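Shop / Classroom and club / Political simulations / Tremden: The Succession
Last updated: May 2019
2018-06-12, Frøydis Magnusson

Tremden: The Succession

The president of Roten has been in office for longer than most of his citizens have been alive. On the first card of the game he announces that he is ill, and everyone at the table has to work out what they want before the radio says anything more. I have run this opening with sixth formers, with a retired history group and with my own family, and the room always goes quiet for a moment before all the whispering starts!

Tremden is a discussion game about how power is handed on in a one-party state. Players take the parts of the army, the party newspaper, the planning ministry, the exiles across the water and the big neighbour that has been buying Roten's sugar at a generous price for years. Some of them want a family member to take over, some want elections, and a few would rather nothing changed at all. You can win with any of those, though the exiles have a hard time of it early on.

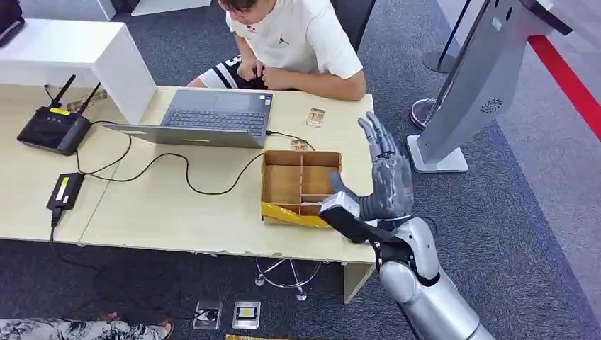
Open cardboard box with dividers on the table, robot hand next to it.

What you get

The set has 44 event cards, role sheets for every faction, a fold-out map of Roten and its ports, and a teacher's booklet of nearly 3,000 words. The whole thing weighs 485 grams, so it goes in a school bag without complaint. Cards are printed on both sides, with the public announcement on the front (read this one out in your best newsreader voice) and what the ministries know on the back.

I love the event cards. There is one where a foreign paper reports the president dead and he turns up at a baseball match, and another where the ration book loses a page and you have to decide who tells people. Vidik, the old finance minister, appears in several of them and gets harder to read every time. Keep an eye on him if you are playing the newspaper. 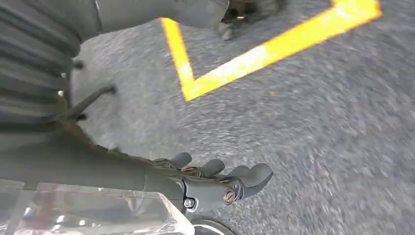
The game runs over 3 rounds: the illness, the handover and the first year. Each takes a single lesson if you keep the speeches short. With a chatty group I would let the handover spill over - it is where the bargaining happens, and cutting it off feels cruel. Smaller groups can double up roles, but please don't give one person both the army and the neighbour. We tried it and it was over in minutes.

What changed in this edition

Professor Limsakul's notes on succession are now in the booklet in full, including the pages on mourning periods and state funerals that we had to trim last time. The planning ministry has been given something to do in the first round. The map has bigger lettering, and the obituary exercise at the end now asks for two versions, one for the party paper and one for the exiles' radio station. Read them out one after the other if you have time. My last group argued about a single adjective for the rest of the afternoon, and it was a joy.

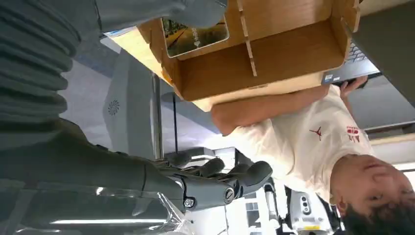
Dark grey robot hand, with a light tan organiser behind.

Good to know

Suitable from age fourteen. No earlier knowledge needed, though anyone who has studied the Cold War will spot plenty. Spare role sheets can be ordered separately, and the old event cards can be mixed in with the new ones.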